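Shortbread spreading in the oven, what am I doing wrong?

Posted in Baking > Biscuits and traybakes
3 replies

Milan Aerts

Hello all, first time asking something on this board although I've been reading it for ages (mostly the bread threads, I'm a bit obsessed).

So. I've been trying to make proper shortbread, the thick kind with neat edges and fork marks on top, and every single batch comes out of the oven flat. They go in looking lovely and come out as one big wavy pancake with the fork marks gone. They taste fine! My other half eats them by the handful and says I should stop moaning. But I've promised 2 boxes of them for a cousin's engagement do in February and I can't hand over a box of buttery puddles.

The recipe is the one my aunt gave me, and it's as plain as they come: 100 g caster sugar, 200 g butter, 300 g plain flour, pinch of salt. I cream the butter and sugar until it's really pale and fluffy (the stand mixer does that bit, I go and put the kettle on), then in goes the flour, roll it out, cut it, bake it. The oven is a fan oven and I have it at 180 because that's what Auntie's card says, but her card is older than me and I'm fairly sure she was cooking on gas.

I've tried less butter and it went dry and crumbled when I looked at it. I've tried more flour on the worktop, same result. I've tried a different tray. I've even tried a different butter, the posh sort, and if anything that lot was worse.

One thing I wondered about is the kitchen. It's tiny and it gets very warm once the oven's been on for a bit, so by the second tray the dough is pretty soft and I have to scrape the rounds up with a fish slice. Could that be it? Or is it the recipe? I'd rather not change the recipe if I can help it, it's a family thing and there would be words.

Also, a side question while I'm here: does anyone put rice flour or semolina in? I've seen both and can't tell if it's for the texture or if it helps them keep their shape.

Thank you in advance, and sorry for the long post!

Dirk Hermans

Too much butter. Put less in.

Edit: sorry, just saw you tried that. Chill it then.

Skindness

Oh Milan, I feel your pain, I went through exactly this one winter and very nearly went back to buying them in a tin!

Right, I'm going to go on a bit because shortbread is my thing. Your recipe is fine. It's the ordinary one, two, three that everybody's granny used, so please leave Auntie's card alone and keep the peace. I think you've got a few little things all ganging up on you.

First, the creaming. If you leave the mixer going until it's pale and fluffy you've basically started a sponge. All that air puffs up in the heat and then the whole thing slumps, and your fork marks go with it. I don't use the mixer for shortbread at all now. I have the butter cool but bendy, beat it with the sugar with a wooden spoon just until I can't see any dry sugar, and stop there. It looks a bit dull and lumpy and you'll want to carry on. Don't! Then the flour and salt go in and I bring it together with my hands, quickly, and no kneading.

Second, and Dirk is right about this even if he didn't waste any words on it, you've got to get it cold. And I mean cold after you cut it, as well as before. I pat the dough into a flat disc, wrap it, half an hour in the fridge. Roll it between two sheets of baking paper so you don't need extra flour. Cut, prick, and then put the whole tray back in the fridge until the rounds feel hard when you tap them. In a warm little kitchen like yours I'd do the rolling before you even switch the oven on.

I wrote most of this up on my own page after the last round of messages I had about it, so I'll paste the useful bit in here to save you hunting for it:

"I had three trays of rounds on the go and the first one went in straight from the worktop, just to see. Spread all over the place, and the edges caught. The second had a quarter of an hour in the fridge and was nearly there, a bit soft round the sides but you could have served it to your mother-in-law. The third had a full hour and came out with edges you could rule a line with. Same dough, same oven, same shelf.
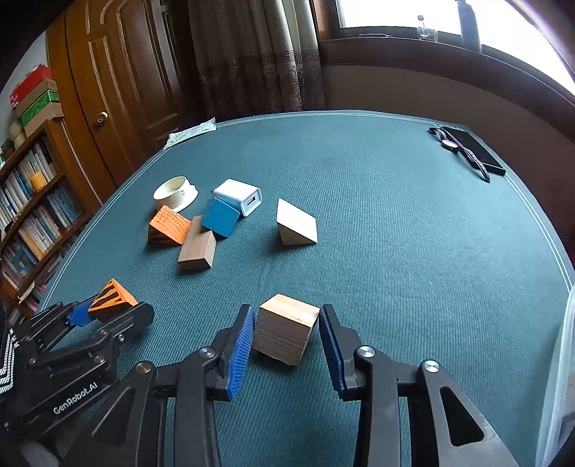

Willems, February

I've been baking in my sister's kitchen this month and had to learn her oven from scratch, which has been an education. Hers runs hot. I put an oven thermometer in (mine's a cheap one and it has never let me down) and with the dial at 160 it was sitting well above that, so I've been setting it lower and going by the needle. If your biscuits spread and brown at the edges before the middles are done, have a look at this before you blame the butter. Shortbread wants a gentle oven. It should be barely coloured, the shade of pale sand, and still a bit soft when it comes out. Leave it on the tray and it firms up as it cools."

So that's my third thing, the oven. 180 fan is too hot for these in my book, I'd go down to 150 and give them longer. Thick ones take me 25 minutes or so but start peeping at 20, because ovens are all different and yours might be a fierce one.

Oh, and rice flour! Yes, I do use it, I swap a couple of tablespoons of the plain flour for it. It's mostly for that sandy, short bite. Semolina is a bit more gritty, which some people love. I can't say I've noticed either of them doing much for the shape, but they're lovely, so have a go with half a batch and see which way your family votes. (Or don't tell them. I never do.)

One more, about the posh butter. Some of the fancy ones are softer at room temperature than the ordinary block, so if it was sat out in your warm kitchen it was probably halfway to melted before you started. Block butter, never spreadable, and don't leave it out all morning.

Let us know how the boxes turn out! And if you're packing them, wait till they're stone cold and put a bit of baking paper between the layers, or they sweat and go soft.

Celus

I do mine completely differently so feel free to ignore me, but for a party I wouldn't cut rounds at all. Press the dough into a lined square tin, prick it all over, chill it in the tin, bake it low and slow and then cut it into fingers while it's still warm. It can't spread because there's nowhere for it to go. The sides hold it up. You get nice straight fingers, they pack into a box much better than rounds and there's no rolling and no scraps to squash back together.

My tin is 20 cm and your quantities would fill it nicely and come up thick. It'll need longer than the rounds, I'd say 45 minutes at 150 fan, maybe a touch more. Score the lines before it goes in, then go over the same lines with a sharp knife as soon as it's out. If you wait till it's cold it will shatter, ask me how I know.

Don't agree about the wooden spoon by the way, I rub the butter into the flour and sugar with my fingertips like for a crumble and then squeeze it together. Even less air that way, and less washing up. But Skindness has made a lot more of it than I have.

I dust mine with caster sugar the second it comes out and it sticks beautifully.

Milan Aerts

Wow, thank you all! I had no idea about the fluffy thing, I've been so proud of how pale I could get it, ha. I did a half batch last night with the wooden spoon, tray in the fridge while I washed up, oven down to 150, and they've kept their fork marks!! Tiny bit of spread on two at the back where I think it's hotter, but they look like actual shortbread.

I'm going to do fingers for one box and rounds for the other. Dirk, you were right, sorry I grumbled at my screen.

Does the dough freeze? I'd love to get ahead.

Skindness

It does! Freeze it as cut rounds, flat on a tray first and then into a bag once they're solid. Bake from frozen and give them 3 minutes more.

Jorkix

Following this for the rice flour. Has anyone tried cornflour in place of it? I've got a whole box to use up.

124 people found this thread helpful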